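Jollwood opens up its motion planner for server room robots

03/02/2025

Jollwood, the small software company behind the Erora planning toolkit, has released version 6 of its motion planner, and this time the whole thing can be downloaded and tinkered with by anyone who fancies a go (you will need a free account, but signing up is quick enough).

Erora works out how a robot arm should move through a cramped space without knocking into anything, and the new release is aimed squarely at data centres, where racks, rails and shelves leave precious little room for an elbow. Earlier versions treated a rack as one solid block, which was safe but meant the arm could never be asked to reach inside. Version 6 reads the posts, panels and open sides separately, so a path can now be planned between them.

The team has put together 182 practice tasks to go with it, all set in simulated rooms, and the planner was run through 3,000 attempts before the release was signed off. Jollwood says planning time on the hardest tasks has come down to 32 milliseconds, a figure its engineers are plainly rather pleased with, and we can't say we blame them!

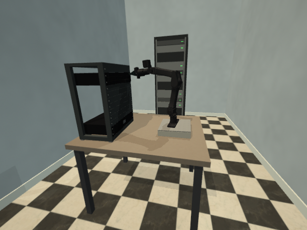

A simulated arm reaches towards an open-frame rack enclosure in one of the Erora practice rooms.

Prastero, which looks after server rooms for a number of smaller firms, has been trying out the planner since the early builds and will carry on doing so through February. A plug-in for Bisht, the scheduling tool many of its sites already use, is next on the list, and Jollwood would dearly like to hear from anyone willing to test it. Sign-up details are on the Erora download page.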